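Hukex wrist-view set
Drumville student robotics club, Quinlan build

Contents: 700 episodes, 80 held out for testing. Recorded in February by 3 operators on 2 arms.

Format: one folder per episode, with wrist video, joint states and gripper width. Timestamps are in seconds from episode start.

Known issues: low light and strong color casts in places. Do not use for color calibration. Loader requires Bendevero.

Wrist-view stills:
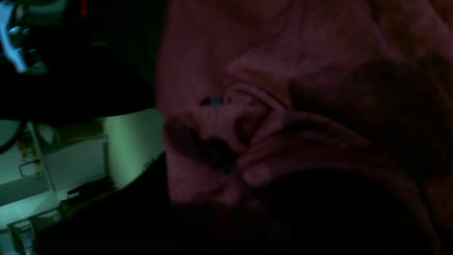
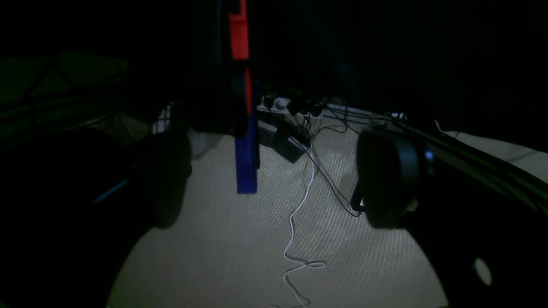
Roscoe Fitzsimmons: Is gripper width logged in millimeters or as raw encoder counts? The loader doesn't convert it.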